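The Long Life of a Warm Sweatshirt

By the time you get to the far end of Malarbridge, past the feed store and the bank that became a dentist, you will smell the steam before you see the sign. Costel Georgiou has been mending and laundering other people's clothes in the same narrow shop for most of his working life, and in winter the front window fogs up so completely that the regulars push the door open on faith. I went in December with a bag over my shoulder and a question I had been carrying since my kids were small, which was why the clothes we love best always seem to be the ones that wear out on us.

He laughed at that, kindly enough, and put the kettle on. "They wear out because you love them," he said. "The suit you hate will outlive you."

I suppose I should explain how I came to care. My mother was a keeper of clothes. She had a cedar chest at the foot of her bed, and in it were things that had gone from cousin to cousin and back again, coats with three names inked on the collar label and the first two crossed out. When she died, my sister and I sat on the floor for a whole afternoon with the lid open. We had planned to be practical. We ended up trying on hats. I came home with a cardigan I will never wear and a strong feeling that I'd been careless with my own closet, where things came in at one end and went out at the other without my ever really getting to know them.

So I started asking people about the oldest thing they still wore. It's a wonderful question for a long car ride or a slow supper, and I recommend it. People who will tell you nothing else about themselves will tell you about a sweater. A man who sat beside me on the Tamley bus talked for eleven stops about a pair of corduroys. A neighbor of mine, a very reserved woman I had only ever spoken to about the recycling, went upstairs and came back with a robe her husband had bought her on their honeymoon, and we stood in her hallway while she showed me where the pocket had been replaced, and then replaced again with a bit of the hem.

And what I heard about more than anything else was fleece. I had expected wool and denim, the handsome materials that people write songs about. But over and over it was the big soft sweatshirt, the one that belonged to an older brother or came from a college somebody didn't finish, the one that goes on after a bath and stays on through the weekend. It lives on the bed, mostly. It gets thrown there in the morning and fished out of the covers at night, and for a lot of us it has never once been on a hanger.
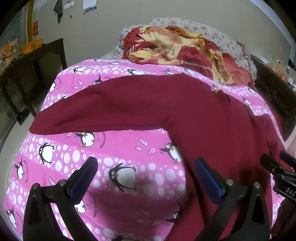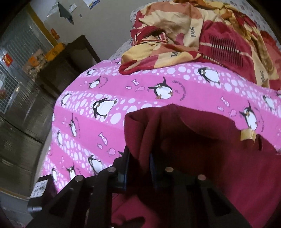
Maroon fleece over a pink penguin sheet.

Costel has firm opinions on fleece, as he does on most things. He believes that people wash it too hot, dry it too long, and then blame the maker when it turns flat and pebbly. What makes the stuff warm is the nap, all those fine raised fibers holding little pockets of air, and heat is what ruins them. His method is so plain that I was almost embarrassed to write it down. Turn the thing inside out. Close the zipper if there is one. Wash it cool, with other soft things, and keep it well away from towels, which shed all over it and rub it raw. Skip the fabric softener. Then lay it flat or hang it over a rail, and leave it alone until tomorrow.

"Tomorrow is the part they can't do," he told me. "Everybody wants it back tonight."

I have tried it his way all winter and I'm here to tell you it works, though my bathroom looks like a rummage sale. My husband has been very good about it. He did ask, the second week, whether the rail over the tub was going to be a permanent arrangement, and I said yes, I thought it was.

If a garment has already pilled, there's still a good deal you can do. Costel uses a little comb for the light cases and a battery shaver for the bad ones, always with the cloth pulled taut over a board, and he goes at it in short strokes with a patience I found very restful to watch. He did the left cuff of my blue pullover while I drank my tea, and it looked years younger than the right. He wouldn't do the right. He handed me the comb. I made a fair job of it, considering, and he only had to take it away from me once.

The seams are where he really comes alive. A sweatshirt, he says, nearly always goes first at the underarm or at the place where the cuff joins the sleeve, and a hole there as small as a lentil can be closed in five minutes by anyone who can thread a needle. Leave it a month and it's the size of a plum. He has a drawer of threads that came to him from a mill in Rezende, sorted by a system I couldn't follow, with the reds running the whole width of the back row, and he will stand at the window with a spool in each hand until he has the match he wants. He charges very little for this. I told him he ought to charge more, and he changed the subject to his ledger.

The ledger deserves a page of its own. It's a tall green book, the latest of several, and every mend goes into it with a number, the garment, and a few words on the trouble. When I visited he had just written in number 3268, a child's coat with a torn hood loop. Turning back through the pages is like walking down a street at suppertime and looking in at the lit windows. Gray cardigan, elbow, dog. Wedding shirt, button, again. Blue blanket, all of it. I asked about the blanket, and he told me that it came in every spring for years, for a boy who would wait in the shop while it was being done and would not sit down. The boy is grown now and lives in Tamley, and the blanket, or whatever is left of it, went with him.

Now, I know what some of you are thinking, and my sister said it to me on the phone, so I may as well answer. She said it's all very well to talk about mending when you have time for it. She has three boys and a job that follows her home. She's right, and I don't want to be the woman who wags a darning needle at anybody. There are weeks when a hole is just a hole, and it can wait. What I told her is that I keep a basket by the television now, with a tin of needles in it, and when something tears it goes in the basket and I forget about it with a clear conscience. Once in a while there's a dull movie and I get through three or four things. Some evenings I do one button and call it a night.

She sent me a parcel the following week with seven pairs of school pants in it, so I believe she took my point.

There is a mending evening now at the old Flindelier ballroom, which hasn't seen a dance since I was a girl but still has the sprung floor and a ceiling painted like a summer sky. The first one drew so few people that they all sat at a single table and shared a lamp. At the one I went to there were some 80 of us, with sewing machines humming along the stage and a long line for the man who sharpens scissors. You pay what you like at the door. I sat between a teenager putting patches on a jacket that was more patch than jacket and a retired bus driver who was learning to knit so that he could fix his own socks, and the three of us talked about soup for most of the evening. I went home with my hem finished and a recipe for split pea that I've made four times.

Costel was there, too, going from table to table with his glasses pushed up on his head, and he had on a brown sweatshirt I hadn't seen in the shop. It was soft as a rabbit and had gone pale at the shoulders. I asked him how old it was and he had to think. He'd bought it, he said, the winter the river froze, with money that was meant for a new iron. Then he turned back the hem to show me the inside, where the stitching ran in four different browns, and told me which one he'd done first.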